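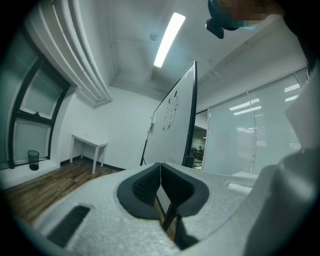
Kylie Quinlan wrote to me after my last column to say that she had stopped booking meetings longer than half an hour, and that the only people who objected were the ones who used to do most of the talking. She manages a rates office of 32 staff in Storitstead and she wanted to know why I had gone on for a page about agendas when the real trouble was the clock.

I think she is mostly right. I spent a long time believing that a bad meeting was a badly planned one. Give people a proper agenda, I used to say, and they will stick to it. I have sat through enough well-planned meetings since then to doubt it. The one-hour meeting fills an hour because that is what the calendar software offers, and people who have set aside an hour feel they ought to use it.

The cost is easy to work out and hardly any workplace does it. Take a weekly catch-up of eight people at an hour each. Over a working year of 46 weeks that is 368 hours. Cut it to half an hour and you have 184 hours back, which is more than a month of one person's labour. If somebody in the building asked to buy a month of extra labour they would have to fill in a form and get a signature. Anyone at all can spend the same amount by sending an invitation.

Rangi McAlister, who edited my work when I started out, used to hold his news meeting with everyone on their feet. I have never been fond of that as a rule. It is hard on anyone with a crook back or a bad knee, and it makes a show of being busy. But he also did something that gets less attention. He would not hold a meeting to pass on information. If he had something to tell us, he typed it up and put it on our desks, and we were expected to have read it by ten. Meetings were for arguments and for decisions.

That seems to me the right test. A meeting where one person reads out a report is a slow way of reading. Most adults can get through a page in two or three minutes. Read aloud with slides, the same page takes a quarter of an hour, and those at the back answer emails while it goes on. I don't blame them for it.

There is a fair case against all this. Thodoris Konstantinidis put it to me when I was working at Katene, where we shared an office for four years. His view was that people who never sit in a room together stop trusting one another, and that the ten minutes of footy and kids' birthdays at the start of a meeting did more for the place than anything on the agenda. He had a point. New staff in particular learn who to ask, and who not to ask before morning tea. I would only say that if the chat is the valuable part, then put on a cuppa and let people chat. Don't make them earn it by sitting through the quarterly figures.

Shorter meetings also have a way of favouring the quick. Some people think well at speed and out loud. Others need to go away and come back to it, and a half-hour slot can shut them out as thoroughly as a loud colleague does. The fix is to send the question around a day ahead, in one or two sentences, and to take written answers as seriously as spoken ones. This is more work for whoever calls the meeting. I think that is where the work belongs.

I would go further on recurring meetings. They should all have an end date. Ours at Katene included a Plundari project meeting that carried on for months after the project had been handed over, every second week, with apologies recorded. The person who set it up had left and none of us felt entitled to cancel it. A series that ran out at the end of January each year would have to be asked for again, and I suspect a good many would not be.

None of it needs a consultant or a new program. Change the default in the calendar from 60 minutes to 30. Write down what has to be decided. Leave out anyone who isn't needed for the decision, and send them the notes. And if the matter is settled at twelve minutes past, let people go back to their desks — the other eighteen minutes don't have to be used up.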